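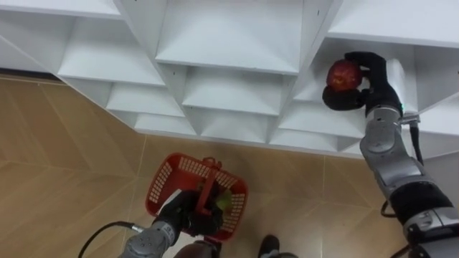
My grandmother kept the fruit shop in Dadham for so long that people gave directions by it, and when the day came to clear it I took the early bus, the 401, with two flasks of tea and a bag of cloths.

We wiped every last shelf, she and I, and she talked the whole way along – pears went there, plums below, and never a lemon beside a banana, whatever they did over in Fenero.

By 4 o'clock there was nothing left to wipe. She felt about in her coat and brought out one red apple, and set it down on the clean white shelf.

"For whoever comes next," she said, and went to find her hat.

Comments

Plumjam13: Oh, this took me straight back to my nan's shop! Lovely.

bridus_reader: More about the grandmother please.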